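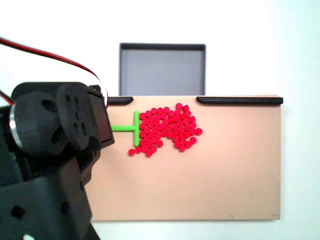
Members > Wokham Bench Group > Minutes
Last updated: 2022-11-27
Filed under: Meetings, Bench & Storage

Minutes of the Bench Group meeting, Wokham

Taken by me, Zodwa Steyn, so blame me for the spelling. Mechthild Koller ran the meeting. We had 6 people, plus one more who came in halfway through the tray discussion and then had stronger opinions on it than anyone.

Minutes of the August meeting

Read and agreed, with one fix. I had written that the new shelf brackets cost 130 in total, and it should have been 107. I've changed it in the binder.

The board

This took up most of the evening, and I'm fine with that, it's the thing we all use! Mechthild wanted to know if we're happy with the flat board as the standard work surface or if we want to go back to the old mats. Nearly everyone said keep the board. It's wide, it's smooth, and small parts show up well against that peachy beige (I know there were complaints about the color when we picked it, and two of the people who complained have now asked for one at home).

There are a few scuffs on it and some tiny dark marks over on the right and down in the corner. I said I didn't mind them. Mechthild does mind them a bit. We talked about sanding and decided no sanding, at least until somebody has tried plain soapy water on the marks. Mechthild is going to try it and will report back.

Putting a clear coat on the surface came up again. It was left open, same as last time.

The rails

Long talk about the two black rails on the back edge. The left one is short and the right one is a lot longer, and the question was if we should match them up so the gap lands in the center of the board. I was all for this going in. Then we put the plan on the table and I changed my mind, because moving the gap means moving the tray too, and the tray sits nicely where it is. So the rails stay as they are, short one left, long one right, gap in front of the tray.

One person asked if we could close the gap completely with a third piece of rail. Voted down pretty quickly. The whole idea is that you can push your bits back through there and get them off the board before you go home. If it's closed you have to lift everything over, and we've all dropped enough on that floor.

Action: I'll check that both rails are firmly on and tighten whatever needs tightening.

The tray

We're keeping the shallow gray one behind the board. A deeper one was suggested, and we did look at a couple from the Trikent catalog (the nicer of the two was 59, before shipping). The argument for deep is that you don't have to empty it so often. The argument against is that you don't empty it so often! I'm on the shallow side here. With a shallow tray you can see what you've got, and you don't end up digging for a screw under a month of odds and ends.

We agreed on shallow for now. Anyone who wants the deep one should bring it up again in the new year with a proper price.

Same person also asked about a lid. No lid.

The green tool

It needs a home. Everyone reaches for it and it ends up wherever the last person was working, usually in the middle of the board. Suggestions were a hook, a loop of tape, and a jar. Mechthild thinks a hook on the wall side, I'd rather have it in the tray so it travels with the rest of the stuff. We'll try the tray first, and if that's annoying we'll try the hook.

Please don't take it over to the other bench. The other bench has its own.

Tidying up at the end of a session

We went back over the order, as it had gotten a little fuzzy:

Bits off the board and into the tray.
Wipe the board with a dry cloth.
Sort the tray into the labeled boxes, or put a note on it with your name.
Tools back.

The note with your name is fine once. It isn't fine three sessions running, and you know who you are.

Other business

The Flirnell boxes have come and they do stack with the old ones. I've used up most of the labels so I'll get more.

Dvořáček wrote back about the second board. They can cut it to the same size as ours, but they want to know about the rails before they quote. I'll send them our measurements now that we've settled the gap.

Mechthild asked for someone else to take the key next month. I said I would.

We finished a bit late and left the leftover cookies in the cupboard.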